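# Cleaning and Caring for a Light Woven Sofa

Last updated Mar 2, 2019
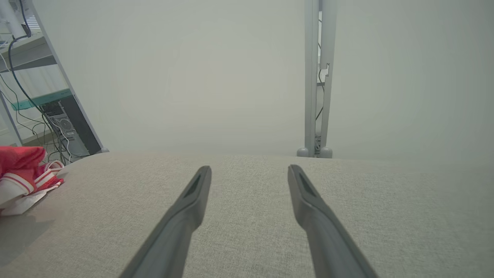

Light upholstery shows everything. A gray-beige weave hides crumbs fairly well, but body oil, newsprint and dye from clothes all settle in and stay there unless you do something on a regular basis. What follows is the routine I use on a linen-look sofa that gets sat on every day. Allow an afternoon for the full job, plus drying time overnight.

## What you need

- Vacuum with an upholstery head and a crevice tool
- Soft brush (a clean shoe brush works)
- White cotton cloths, at least 5
- Clear dish soap, no dye
- Baking soda
- Two bowls
- A fan, if the room has poor air flow

Use white cloths only. Colored ones can leave dye behind, and then you have two stains.

## Check the tag first

Look under the seat cushions or on the underside of the frame for a care tag. It should have a letter code:

- **W** - water-based cleaner is fine
- **S** - solvent only, no water
- **WS** - either one
- **X** - vacuum only

The steps on this page are for W and WS. If your tag says S, stop after the vacuuming section and buy a solvent cleaner made for upholstery. If there is no tag, ask the seller. I bought mine from Jotlow and they had the code on file with the order.

## Clear the sofa

Take everything off. Throws, clothes, pillows, remotes, whatever has piled up at the ends. Clothes are worth a special mention. Red cotton is the worst for bleeding, and a damp red shirt left on a pale cushion can mark it in a few hours. Dry clothes are much less of a risk, but if you are about to wet the fabric they need to be out of the way. I put mine straight in the hamper. Straps and piping are often dyed separately from the rest of a garment and can run when the main fabric doesn't.

If there is a shelf close by, move anything on the lower levels that you wouldn't want splashed.

## Vacuum

1. Pull off any loose cushions and stand them on end.
2. Run the crevice tool along the seams and down into the gap at the back of the seat.
3. Switch to the upholstery head and go over the deck, the arms and the back.
4. Do both sides of each cushion. Go with the weave, then across it.
5. Brush the seat area lightly to lift the fibers and vacuum once more.

Keep the suction on low or medium. A high setting can pull threads up on a loose weave. If you find a pulled thread, don't cut it. Push it back through with a blunt needle.

## Baking soda

Sprinkle a thin layer over the seat and leave it for 20 minutes. Longer is fine. It takes out the stale smell that builds up in foam cushions. Vacuum it all off before you use any water, or it turns to paste in the weave and dries into white specks that take forever to get out. I did this the first time and was still picking at it a week later.

## Test a hidden spot

Mix a teaspoon of dish soap into a bowl of lukewarm water. Dip a cloth, wring it hard, and press it on the back of the sofa near the floor. Let it dry all the way. Look for rings, color change or shrinking. If you see any of those, don't go further.

## Wipe it down

1. Fill the second bowl with plain water.
2. Dip a cloth in the soapy bowl and wring it until nothing drips.
3. Start at the top of the back and work down. Wipe in straight lines that overlap a little.
4. Follow with a cloth dipped in plain water and wrung out the same way.
5. Blot with a dry cloth.

Work one full panel at a time, from seam to seam. If you stop in the middle of a cushion you will get a line where the wet part ended. Change the water when it turns gray, which on a light sofa happens sooner than you'd expect.

## Dye marks

For a faint pink or red mark, blot with cold water first. Hot water can set it. Press a clean part of the cloth down, lift, move to another clean part, and press again. Don't rub.

If color is still coming up on the cloth, keep going. If it has stopped coming up and you can still see the mark, leave it to dry and look again the next day. Sometimes it has faded enough to ignore. No bleach, even on a white or cream fabric - it weakens the threads and can turn them yellow.

A mark that has been there for months probably needs a professional.

## Drying

Stand the loose cushions on their sides with space between them. Open a window or point a fan across the sofa from a few feet away. Keep it off direct heat. Wait until the fabric feels dry and the foam under it does too, which you can check by pressing hard with a dry paper towel.

Brush the seat once it is dry. The weave can feel stiff after washing and this softens it.

## How often

I vacuum every week and do the full wash twice a year, once in March and again in the fall. Spots get dealt with the same day. Loose cushions get flipped and swapped left to right when I vacuum, except for the one at the end that has a different shape.

Sunlight fades fabric unevenly, so if one side of the sofa gets more window light, close the blinds in the middle of the day or turn the sofa around now and then if the room allows it.

*Nimal Matubbar*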